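Barport Juniors: new court shoes are in!

The shoe order has landed, and I have to tell you, the gym hasn't been this loud since our last home tournament. We went with the Nokeleo Fanum this season, a low-cut indoor shoe with a gum sole, and the girls in the under-14 group had them laced up before I'd finished ticking off names. The grip is great! Vaida Pētersons ran her defensive shuffle drill with them at 6:30 and you could hear the squeak all the way out in the parking lot.

Sizing runs a little narrow, so if your daughter is between sizes, go up a half. We still have 4 pairs left in the cupboard, all in the smaller sizes, and you're welcome to stop by before practice and try them on (bring the socks she plays in, please).

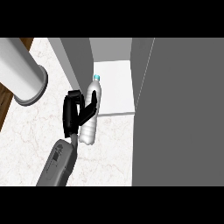

A word on breaking them in. Vsevolod Pavliuk, who coaches our setters, likes players to wear new shoes around the house for a few evenings before a full practice, and I'm with him on that. Keep them off the sidewalk too! Grit gets into the sole and you lose that lovely bite on the floor. A quick wipe with a damp cloth before warm-up works wonders.

Old pairs with some life left can go in the swap box by the side door. We'll have it out through the end of September, and last year's kneepads are welcome in there as well.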